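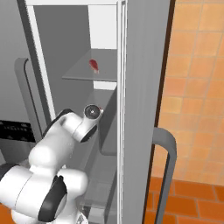
idalina_l
Does anyone keep bread flour cold? I buy it in 12 pound bags from the mill in Lorkdale and had weevils twice last March. My plan is a tall, narrow compartment with a pale gray back wall, like that one, so I can see anything that spills.

Home Forums Pantry Recipes Log in

b_tavares
Freeze it for four days, then keep it in a sealed bin in the pantry. The fridge is a waste of space for white flour.

shakti_T
Disagree. Mine sits in the fridge all summer and bakes fine. Whole wheat goes rancid in a warm pantry.

b_tavares
Whole wheat, sure. She said bread flour.

idalina_l
It's half and half. I'll freeze both and refrigerate the whole wheat.

We use cookies to keep you signed in. Accept / Settings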